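Home Reference Library
Home | Articles | Cleaning and Restoration | Water | Odor | Glossary | Contact

Odor removal after a house fire

Odor removal, also called deodorization, is the part of fire restoration that deals with the smell left in a building and its contents once the flames are out. It usually goes on alongside the cleaning of soot and the drying of wet materials, and it is often the last job to be finished. A family may walk back into a home that looks very nearly the way it did before, with fresh paint and clean windows, and still catch that sour, bitter smell the moment somebody opens the hall closet. For this reason the trade treats odor as a job of its own, with its own tools and its own checks.

Where the smell comes from

Smoke is a mixture of gases, tiny solid bits, and small droplets of oil and tar. As it moves through a house it cools, and whatever it is carrying settles on the surfaces it meets. Warm air rises and spreads, so the tops of walls and the upstairs ceilings often get the worst of it, but smoke will also travel along pipes, behind baseboards, and through the ducts of a heating system into rooms a long way from the fire. A bedroom at the far end of the house may have no visible mark on it and still smell strongly.

The kind of smoke matters a good deal. Paper and wood burning fast, with plenty of air, tend to leave a dry, powdery soot that can be vacuumed up fairly easily. A slow, smoldering fire leaves a wetter and stickier film that smears when it is wiped. Plastics and rubber make a black, greasy soot with a sharp smell. Burned food, especially meat left in a pot until it cooks dry, is a special case: the film it leaves can be so thin and pale that it is hard to see at all, yet it has one of the strongest and most stubborn smells of any household fire.

Heat plays its part too. Many building materials swell a little when they are hot and take in smoke through their pores and joints, and then close up again as they cool. This helps explain why a house that seemed perfectly fine in October may begin to smell again on the first really hot afternoon of the following summer, much to the dismay of the people living in it. Damp weather can have the same effect.

The usual order of work

Most crews follow the same general order, though the details change from house to house. The source comes out first. Charred wood, melted plastic, ruined carpet, spoiled food, and wet insulation are bagged and carried away, and no amount of spraying or fogging will do much good while they are still indoors. Next comes cleaning, with dry methods ahead of wet ones: vacuuming with a fine filter, then dry sponges, then washing with a cleaner suited to the soot. Only after that do workers turn to treating the air and the hidden spaces, and last of all they seal whatever still holds a trace of smell.

The ducts deserve a mention here – they are easily forgotten. If the furnace fan ran during the fire, soot has probably been pulled into the system, and running it again can spread that soot back over rooms that have already been cleaned. Owners are generally asked to leave the system off until it has been looked over, and to change the filter more often than usual for a while afterward.

Food and drinks in the house

Food in a fire-damaged home is normally sorted before the kitchen is cleaned. Anything in paper, cardboard, thin plastic, or a jar with a screw top is usually thrown out, as smoke can get past all of these. Food from a refrigerator or freezer that lost power goes the same way. Cans are a harder question, for heat can spoil what is inside even when the can looks sound, and chemicals used in fighting the fire may be left on the outside. The common advice is to discard any can that is swollen, dented, rusted, or charred, or that stood near the heat, and to ask the local health department about the rest.

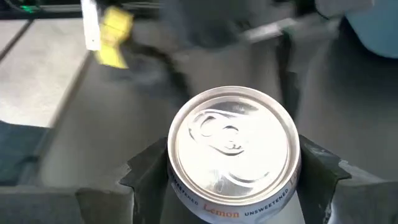 An unopened beverage can seen from above, with its pull tab pressed down.

Drinks are sorted in much the same way as food. The top of a beverage can has a groove inside the rim and a small gap under the tab, both of which can hold soot, and people do drink straight from that surface. Many households decide that replacing a few drinks is an easy choice to make in a week full of hard ones. It is still a good idea to write down what was thrown away, and to take a few pictures of the shelves, before anything leaves the house. Insurance policies often cover spoiled food, and a list made at the kitchen counter is far more complete than one put together from memory a month later.

Treating the air and the hidden spaces

Several methods are in common use, and a crew may use more than one of them in the same house.

Thermal fogging. A machine heats a deodorizing liquid until it becomes a very fine fog, which drifts into cracks and closets much as the smoke did. People, pets, and houseplants must be out of the building, smoke alarms have to be dealt with ahead of time, and the rooms are aired out well before anyone goes back in.

Ozone. An ozone generator makes a gas that reacts with many odor-causing compounds. It can work well on contents in a sealed room, but the gas is harmful to breathe, and it can damage rubber and fade certain dyes. It is used only in empty spaces, by people who have been trained to handle it.

Hydroxyl units. These machines use ultraviolet light and work more slowly than ozone. They are often chosen for homes where delicate belongings have to stay in place, and the maker's directions say whether a space may be occupied while one is running.

Air scrubbers. A scrubber pulls air through a set of filters, one of them usually charcoal. It will not draw the smell out of a wall, but it keeps the air cleaner while other work is going on.

Sealing. When bare framing or a subfloor has been cleaned as well as it can be and still smells, it may be coated with a sealer that locks in what is left. Sealing over soot that has not been cleaned is considered poor practice, as the coating may peel and let the smell come back.

Clothing, bedding, and soft furniture

Fabrics take up smoke very readily. Washing them in the ordinary way can set the stain and the smell, particularly if they go through a hot dryer before the odor is gone, so many families send their clothing to a cleaner that handles fire work. Curtains and upholstered chairs can often be saved. Mattresses and pillows are more doubtful, and a good many of them end up being replaced. Stuffed animals and baby blankets, which may matter more to a family than anything else in the house, are usually set aside and cleaned with extra patience.

Terms used by different firms

The words used for this work are not quite the same everywhere. Bouazza, a restoration firm, uses "odor control" for everything from the first bag of debris to the last coat of sealer, while Ledovico keeps the term for air treatment alone and lists cleaning separately on its estimates. In Gromham, the older name "smoke sweetening" can still be heard now and then, though it has mostly dropped out of written use. Homeowners comparing two estimates may find it helpful to ask which steps each one covers – the lower price sometimes leaves out the ducts or the contents.

Checking the result

There is no simple meter for the smell of smoke, and the final check is most often made by nose. Workers who have been in the building all day get used to the odor and stop noticing it, so it is better to bring in somebody who has been outdoors for a while. The Tretov checklist, a form used by some contractors, calls for the windows to be kept closed for 10 hours before the walk-through, and for closets, cabinets, and drawers to be opened one at a time. If a smell turns up later in warm or damp weather, the owner should report it to the contractor, and it is wise to ask before the work begins whether a return visit is part of the agreement.

See also: Soot; Structural drying; Contents cleaning; Duct cleaning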